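Small table, too much stuff -- how do you clear it?

houda_n
Okay, so my light wood table has turned into the place where everything lands. I cooked from it all August and now there's a green vegetable lying next to a cardboard box, a cloth stuffed in a bowl, and nuts or beans or whatever they are straight on the boards. I want it clear by suppertime!

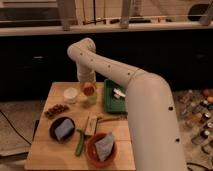 Re: Small table, too much stuff

wgaber
Food first, always. Little brown bits into a jar, veg to the fridge, then deal with the cloths. I keep a tray at the back for little bits and empty it at night.

houda_n
I have a green tray back there already and it just collects things (my fault). The bowls bug me more, two of them with cloths in. Do I wash the lot or only the cloths? 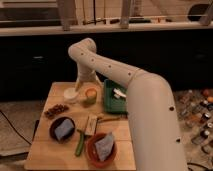 Miłosz
Wash the lot. And I disagree about food first -- pull the cloths and bowls, they take up the most room, and then you've got space to sort the brown bits.

wgaber
And drag cloths over the food? No thanks.

ashraf_c
Skip the tray entirely. Mine went to my cousin in Skakville and I don't miss it.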